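Pretend Produce: Gallery

Play food for the lending shelf

This page covers the fruit and vegetable pieces that go out with the play kitchen kits. The kits are lent to families and to home daycares from the Breltgate building, side entrance, on Sunday from 10 until noon. Borrowers have asked what the pieces look like out of the bag and which ones go together, so the gallery shows them set out on the white tables along with the dishes.

The set started as a mixed lot. Graciela Herrera bought the first pieces at a yard sale, and the rest came from a Costache assortment that was ordered in July. The two groups don't match in finish. Some pieces have a high shine and some have a worked surface, and the sizes are close to life for the most part. The catalog number for the set is 377. Please use that number when you call, as there is also a bakery set and people mix them up.

The tomato is the piece most often asked for. It is round and red and sits on its base without rolling much. The small gray bowl and the mint-green plate are part of the same kit, and so is the red chili pepper with the curled green stem. The yellow plush with the row of spikes down its back is lent along with the food, and children usually seat it at the table as the customer. 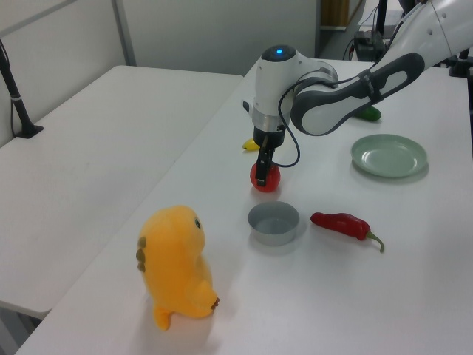

Hazel Oyelaran wrote in to say that her two never served the tomato on the plate at all. It went in the bowl every time and was called soup, and she would like a second bowl in the kit if there is money for one. She also asked whether the chili could be lent separately, as it was the only thing her younger one wanted to carry around.

A second bowl is on the list. We can't split the kits, though. When pieces go out singly they come back to the wrong bag, and last winter the chili spent six weeks with the bakery set before Clyde Kowalczyk found it under the bread rolls.

Some notes on care, which apply to every piece in the set:

Wipe with a damp cloth and a drop of dish soap. Dry before bagging.

Do not put the fruit in the dishwasher. An earlier apple went through a hot cycle and lost its stem.

The plate and the bowl can be washed by hand in the sink with your own dishes.

The plush goes in cold water, by hand, and needs a full day to dry. If you are short on time, bring it back unwashed and say so at the desk.

Pieces that are sticky, split or chewed should be handed in separately. There is no charge. We would just like to know.

The cucumber and the banana belong to the same set. The cucumber is dark green with slightly bumpy skin, and children who are learning to sort by touch can tell it from the banana with their eyes shut. Imani Pettigrew uses the pair for this in her Sunday group, one in each hand, before the rest of the food comes out. The apple is red with small yellowish speckles. It is close enough to a real one that it has been put away in at least one borrower's refrigerator.

Kits are lent for 7 days and can be renewed once by phone. The deposit is returned when the bag is checked. 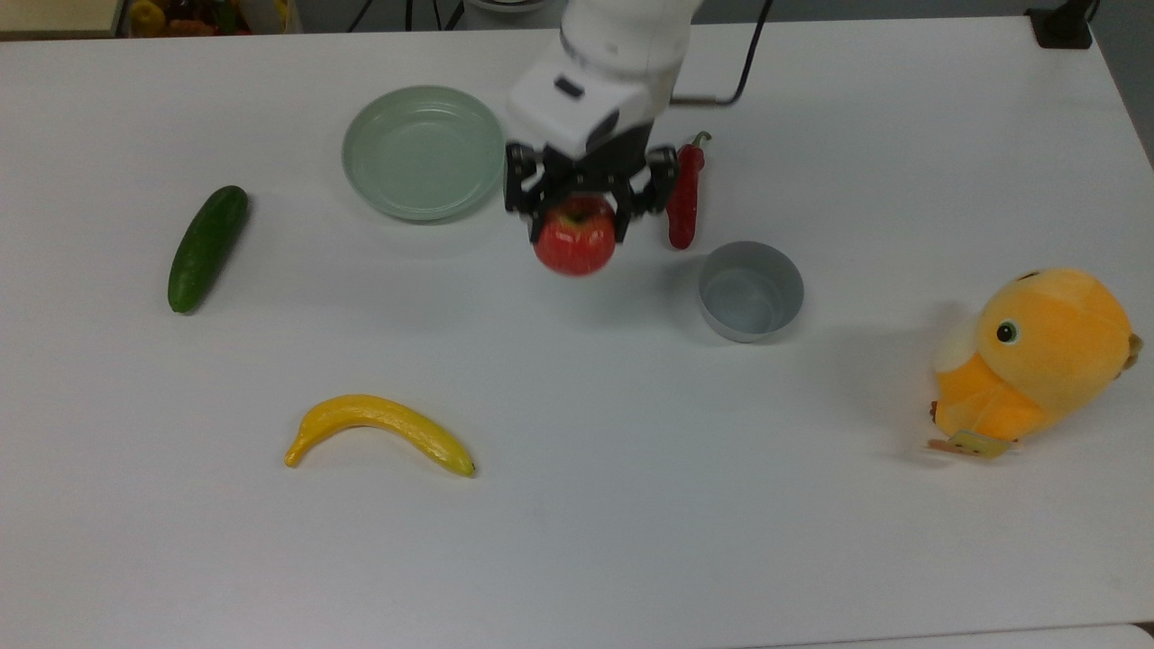
Checking takes a few minutes, and it is easier for everyone if the pieces are laid out on the table and not tipped from the bag. Start with the dishes, then the red pieces, then the green and yellow. A card with the full list is tied to the handle. If the card is missing, ask for a new one at the desk, where Loretta Abernathy keeps spares in the Trovero tin.

The bag itself is a zippered Skidex tote. It is bigger than it needs to be for this set, and borrowers are welcome to add the wooden knife and board from the shelf beside it. These are signed out on a separate line.

More than 69 loans of the kitchen kits have been written in the book so far, and the produce set accounts for most of them. If it is out when you come in, put your name on the sheet by the door with a phone number. We call in order and hold the kit until noon on the next lending day. After that it goes to the following name.

The bakery set has its own page. Photos of the tea set will be added when it comes back.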